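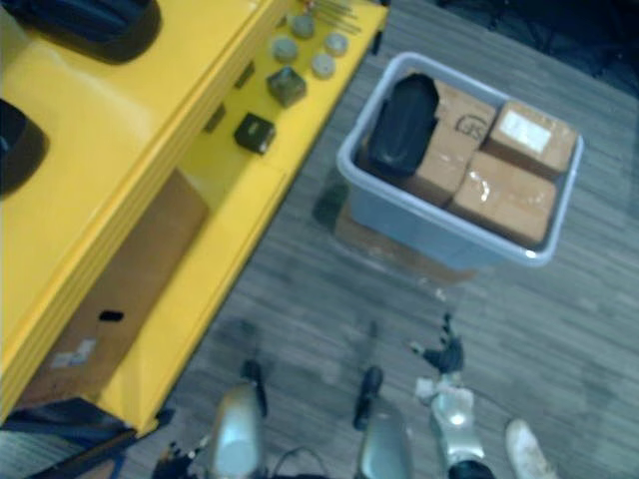
Gremach's page had a comment under it saying these open days were all slides and coffee, and that you never saw a robot do any work. I went to the one at Stilent in April anyway. The slides took 4 minutes.

The rest was a two-armed robot and a yellow rack. The job was moving parts and black plastic trays, the kind of kitting Pastex pays people to do.
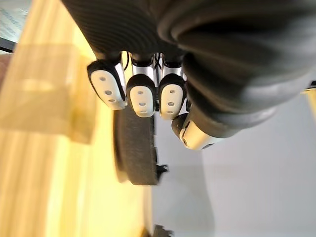

I had expected plain grippers. These were hands with proper fingers, and the pads on the fingertips were white with small holes in them. One visitor asked what a hand costs and got no answer.

They told us they had logged 966 runs on this task, 500 of them since March.
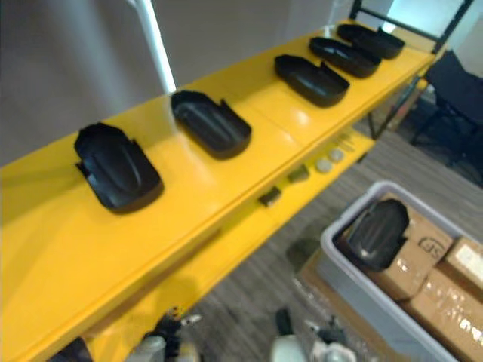 The trays are a shape I know from my years at Leung, and they are awkward to pick up even for a person. Each run was allowed 60 seconds. I would have liked to see the parts mixed up more.

I stayed until noon and asked too much about cables. 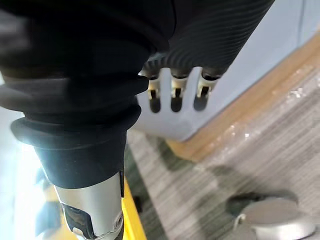
Getting there

Parking is behind the building. Sign in at the side door and bring flat shoes.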